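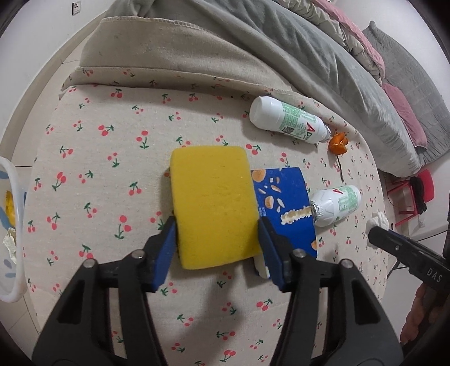
Cidum opens bookings for its hand-held gripper kit

20 May 2018

Anyone who has wanted to teach a robot the fiddly business of tidying up, but has never had a robot to teach, should have a look at what Cidum is doing. The small firm has opened bookings for its hand-held gripper kit, which goes out on loan to workshops, colleges and keen home tinkerers from June.

The kit comes as a pair, one gripper for each hand. You squeeze, the blue-lined fingers close, and a camera on the tool records the lot from the gripper's own point of view. The recordings can then be used to train a robot arm wearing the same style of fingers. No arm is needed at your end, and that's the bit that has people excited!

Chandrasekhar Kurup, who runs the loan program, has been trying it on the sort of rubbish and odds and ends that gather in any lived-in room: a kitchen sponge, white plastic bottles, a snack packet, a crumpled tissue. He says the soft things are the most fun.

"A sponge is lovely to start with because it gives a bit and you can feel the fingers bite," he said. "Then you go for a tissue and suddenly you're thinking hard about how you pick up a tissue. I've been doing it all my life and never gave it a thought."

We had a go ourselves with Malathi Kulkarni, who looks after training, and can report that the first few minutes are clumsy and the next hour disappears. The trigger action is light, the fingers open wide enough to straddle an object before you commit, and after a while you stop looking at your hands altogether. Picking up a bottle lying on its side took us a few goes - come at it across the body and it's far easier than from the end.

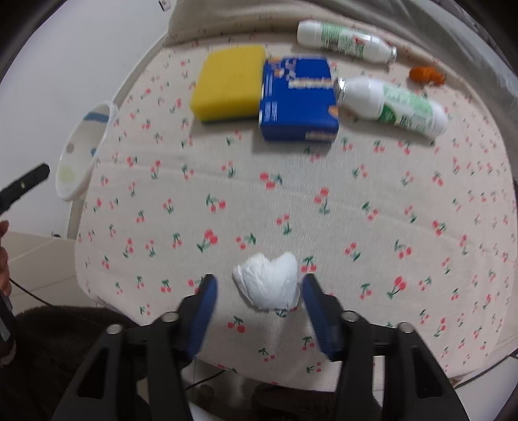

Fingers open either side of a crumpled white wad, with a sponge, a blue box and two bottles at the back of the table.

Patterned cloths are welcome, by the way. Kulkarni encourages borrowers to work on whatever they have at home, busy prints included, so that the recordings have plenty of colour and variety in them.

A few grumbles. The grips are a touch bulky for small hands, and the printed guide rushes through the set-up in 2 pages when it could happily run to more. Kulkarni says a longer version is being written.

The first round is limited to 20 kits, each lent for a fortnight, with a phone call from the training team on the second day to sort out any hiccups. Borrowers keep a copy of everything they record. Bookings are being taken through the Cidum website or at the front counter, and Kurup asks that schools put in one request per campus. Quote listing 801 when you get in touch.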